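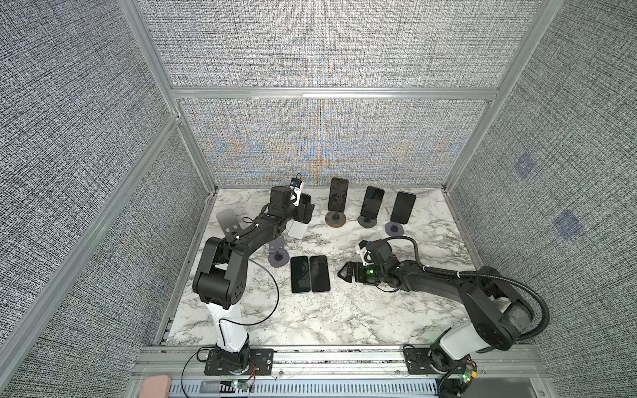
On Thursday I took the bus to the open day at Clilta, a small robotics company in Ivholm. I had written to them already in November to ask for a place, and I was happy that they answered.

Our guide was Padmavathi Chettiar, an engineer with a very calm voice. She took us to the cell they call Gounder, where two arms work together at one table. The task is to put phones on stands. It sounds like a small thing for such big arms, but I stayed there for 20 minutes and missed the coffee.

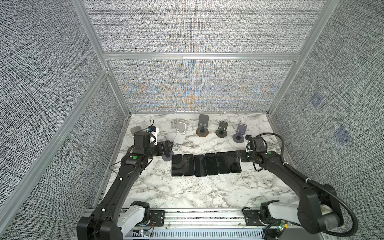
Do the arms know in advance where each stand will be?

Padmavathi said that the stands are moved between runs, so the arms must find them again with the cameras. They practiced this task roughly 300 times before the open day.

What I liked most was the slow part, when a gripper comes close to a phone. My father repaired watches, and his hands slowed down in the same way before he touched something. I told this to the man next to me and he only nodded.
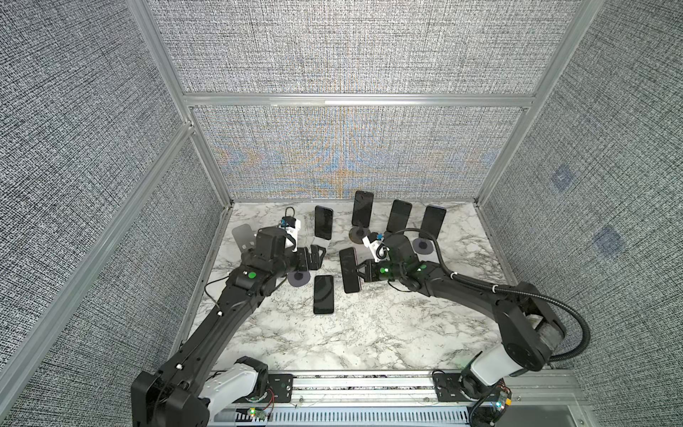
The second run

After lunch I went back, although the program said we should go to the lecture about Weltia, their new software. The group was smaller now and I could stand closer to the cell. I asked if one arm could do the task alone. It could, she said, but it would need more time.

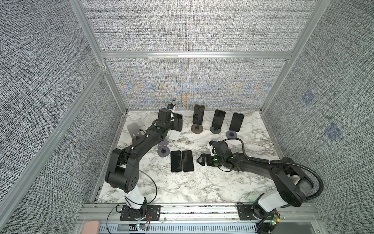 I also asked about scratches on the screens, and she told me the phones are old ones which they keep only for this work. The visit cost 5 euros and you have to reserve by email. I will go again in spring, if they have a place for me, and this time I will also hear the lecture.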